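Come write planning code with us at Pellus
By Sheena Munro
9/30/23
156 shares | 2 comments

I run the motion software crew at Pellus and we need another developer. You'd look after Umali, our planner for two-arm setups, and mostly live in the simulator. 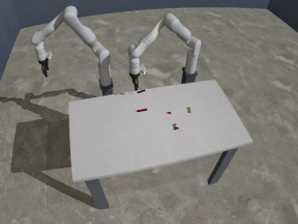

My favourite part of the job is tuning grasp behaviour — odd, I know! You'd pair with Vasco Garcia for the first 30 days. 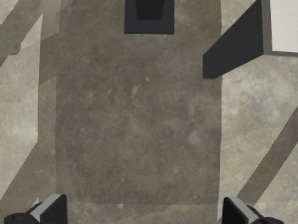
Do I need a robotics degree? Solid C++ or Python and some patience will do, and we'll teach you the rest.

What you'd be doing

- Fixing how Umali picks its approach angles

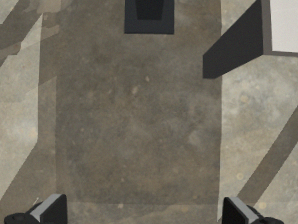 - Writing replay tools so we can debug from the wrist view

Pay is $29 an hour to start, reviewed in January. 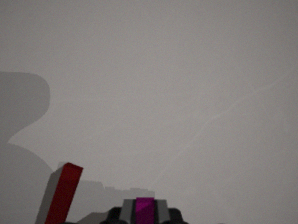
Send me a note and some code you like — messy is fine. Jaxon Beaulieu books the interviews.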